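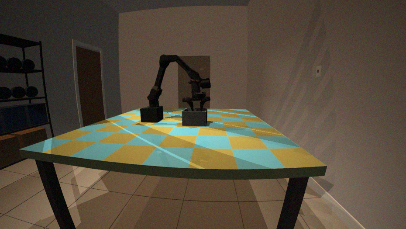

Search Clondine Search

3 min read

The Vatar bench test is a simulated trial used to compare robot grippers. It was drawn up at Clondine and first run on an arm model from Arnia. Each gripper is fitted to the same virtual arm, which is fixed to a tabletop, and has to lower its fingers into an open-topped box, close on a part and lift it clear.

A full run has 458 attempts, split between 12 part shapes. An attempt fails if the fingers touch the rim of the box or the part is dropped. Each attempt may last up to 20 seconds.

The Ofori version keeps the same arm but changes the controller, so its scores are listed separately. Neither version measures wear on the jaws.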